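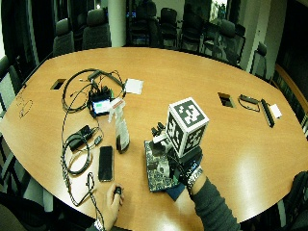
The marker cube in hand on the conference table at Budano, with the board beneath it and the cables off to one side.

I had been told to come at two in the afternoon, and by half past I had been given tea, a biscuit, a second biscuit and a white cube covered in black squares, which I was asked to turn over slowly in my fingers as if I were looking for the way in. There isn't a way in. It is a cube with a pattern on every side, and the people at Budano have spent the better part of two years finding out how much a robot can learn from watching someone hold one.

Budano is a small research outfit, and its project, which goes by the name of Nitel, starts from a complaint that anyone who works with robot arms will recognise. Teaching an arm to do a fiddly job is slow. You can steer it by remote control, over and over, until it has enough examples to copy, but steering an arm is a clumsy business even for people who are good at it, and the arm picks up all the clumsiness along with the skill. Human hands, meanwhile, do fiddly jobs all day long without being asked. So why not record the hands, and leave the arm out of it until later?

Plenty of groups have had that thought, and the trouble always comes in the same place. A camera can see a hand well enough, but it is surprisingly poor at saying exactly where the thing in the hand has got to, especially when the fingers are wrapped round it. The black and white patterns help with this. Each one is different, so a computer that spots even a single face knows which face it is and, from the way the square is squashed by perspective, how the whole cube is tilted. I had seen such markers before, stuck to walls and trolleys. What is new in Nitel is what happens when the fingers get in the way, as fingers do.

The older method threw those moments out. If the pattern was covered, the recording had a hole in it, and if it had too many holes it went in the bin. Nitel keeps them. It takes the last clear view and the next clear view and asks what sort of movement a hand could sensibly have made in between, and it has a good idea of what is sensible from all the other recordings it has been shown. I was rather charmed by this — it is more or less what I do when my neighbour tells me a story over the hedge and the bin lorry goes past in the middle of it.

The first set of recordings ran to 2000 short clips, made by 14 people of varying patience, each of them moving the cube on and off things, round things and between things. Of those clips, 787 would have been thrown away under the old rules. With the gaps filled in, nearly all of them could be used, and an arm trained on the full set placed the cube properly noticeably more often than one trained on the tidy clips alone. The team's explanation, which I find very likeable, is that the messy clips are the ones where people were doing something difficult. Throw them out and you have taught your robot only the easy parts.

The clutter on the table is a part of the method as well. Early on they worked on a bare bench with a plain cloth, and the results were lovely and fell to pieces as soon as anybody put a mug down. Now they work on a big oval meeting table with spray bottles, phones, loops of cable and circuit boards lying about. A glossy tabletop is a nuisance too, with the ceiling lights bouncing off it, and a bright patch in the wrong spot can wash out a marker altogether. They could have moved to a duller table. They decided they would sooner have the shine in the recordings, as most people's kitchens have a bit of shine in them somewhere.

Not everything has gone well, and I was grateful for how freely they talked about it. Two hands at once is still hard. When one hand passes something to the other, Nitel is apt to lose track of the moment of letting go, and an arm that has learned from a muddled handover will hang on to an object long after it should have given it up. A partner group, Istico, is working on that with its own recordings, and a smaller study called Hà is looking at soft objects, where a rigid cube is no help at all because a tea towel has no faces to speak of.

I had a go myself before I left. It took 20 minutes to make a handful of clips, most of which I spent being reminded to move at my natural speed — a thing that vanishes the moment someone mentions it. I picked the cube up, put it down, turned it over and managed to cover the best pattern with my thumb nearly every time. I apologised, and was told that those would go in with the rest, and would I like to do a few more before the light changed.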